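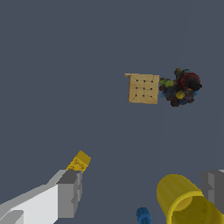

Von: Nighat Khattak
An: Liste Gehäuse & Einschubtechnik
Datum: 29.10.24
Betreff: Re: Lüftereinschub für 4-HE-Gehäuse, Erfahrungen?

Ruaridh Aitken schrieb:
> Hallo zusammen,
> wir suchen für einen Messwagen ein 19-Zoll-Gehäuse mit 4 HE, kurze Einbautiefe,
> Lüfter von vorn wechselbar. Das Stosano von der Stange ist uns hinten zu lang.
> Hat jemand bei Draletti schon mal etwas anpassen lassen? Und lohnt
> sich das bei kleinen Stückzahlen überhaupt?
> Gruß, Ruaridh

Hallo Ruaridh,

ja, haben wir, und ich bin immer noch ganz begeistert! Wir haben im Mai sechs Caruso in Sonderausführung bekommen, Einbautiefe 308 mm, Netzteil nach links verlegt und alle Anschlüsse nach vorn (bei uns kommt hinten im Schrank kein Mensch mehr dran). Die Zeichnung ging zweimal hin und her, dann passte sie. Beim ersten Muster saß der Erdungsbolzen noch ungünstig hinter der Griffleiste, das wurde ohne Diskussion geändert.

Der Lüftereinschub ist wirklich eine Freude: zwei Rändelschrauben, herausziehen, neuen rein, fertig. Macario Magaña hat das bei uns mit Handschuhen ausprobiert und hatte nichts zu meckern. Nur die Filtermatte würde ich gleich in der gröberen Ausführung nehmen, die feine setzt sich auf Schotterpisten schnell zu.

Zum Preis: die Einrichtkosten tun bei kleinen Mengen schon weh. Frag unbedingt nach, ob sie deine Frontplatte mit einem anderen Auftrag zusammen lasern können, bei uns ging das. Wissam Sleiman hat noch unsere Maßzeichnung als STEP, die schicke ich dir gern direkt. Welche Schwingungsdämpfer habt ihr im Wagen vorgesehen?

Viele Grüße
Nighat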